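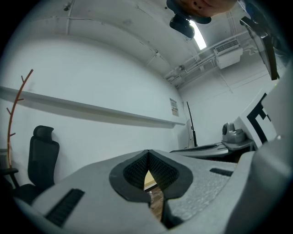 Vuvine 84 Wood Floor and Table Oil
Hard wax oil for indoor timber, clear matt
Made by Pitance

Vuvine 84 is a one-part hard wax oil for bare or previously oiled wood indoors. It is suited to floors, stairs, table tops and shelving in oak, ash, beech, maple and pine. It soaks into the surface and leaves a thin wax film. It does not build up like a varnish and can be patched locally without sanding the whole board.

Not for use on outdoor timber, cork, bamboo or wood that has been lacquered. Old lacquer must be taken back to bare wood first.

Sizes and codes
Tin, 1 litre: code 1404
Tin, 2.5 litres: code 1854
Sample sachet: ask your stockist

Technical data
Finish: matt, clear
Coats: two on bare wood, one for upkeep
Working temperature: 12 to 25 °C
Touch dry: 8 to 10 hours
Time between coats: 12 hours minimum
Light use: 24 hours after the last coat
Full hardness: 14 days
Thinning: do not thin
Cleaning tools: white spirit 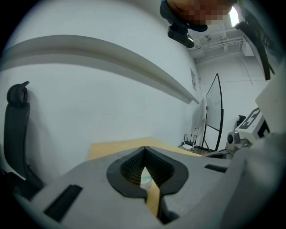 Drying times are given for 20 °C and normal room humidity. Cold rooms and oily timbers can double them. Keep a window open while the oil dries, and do not lay rugs or place table mats until full hardness is reached.

Preparing the wood
Sand floors to 120 grit and table tops to 150. Finer grits close the grain and reduce uptake, so stop there. Vacuum, then wipe with a dry lint-free cloth. Moisture content should be below 12 per cent. Fill nail holes before the last sanding. Water-based fillers will show lighter than the wood once oiled.

Applying
Stir to the bottom of the tin. The matting agent settles, and an unstirred tin gives a patchy sheen. Apply thinly along the grain with a short-pile roller, a flat brush or a white pad. After 15 minutes, wipe off anything still sitting on the surface. Work in strips no wider than you can reach across, keeping a wet edge. End grain takes more oil and may need a third coat.
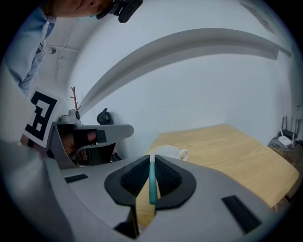

Used cloths and pads can catch fire by themselves. Soak them in water straight after use, lay them flat outdoors to dry, and put them out with household waste only when stiff.

Resistance
Once fully hard, the surface resists water, tea, coffee, wine and cooking oil if spills are wiped up within the hour. Vinegar and strong cleaners may leave a dull mark. Hot pans will mark it at any age.

Upkeep
Sweep or vacuum as needed. Damp mop with Skakama Soap, one capful to five litres of water. Do not use steam mops. Recoat floors when water stops beading, table tops once a year.

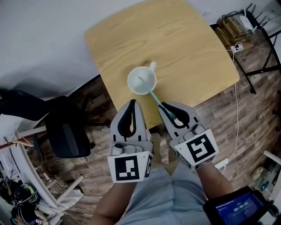 For a worn patch, rub lightly with a 200 grit pad, wipe clean and apply a single thin coat, feathering it into the area around. Colour will even out over several days.

Related items
Skakama Soap, 1 litre
Esquivel short-pile roller, 250 mm, with spare sleeve
Esquivel white pads, pack of five

Storage
Keep the lid tight and the tin upright, away from frost. Shelf life is three years unopened. If a skin has formed, lift it out whole and strain the rest before use.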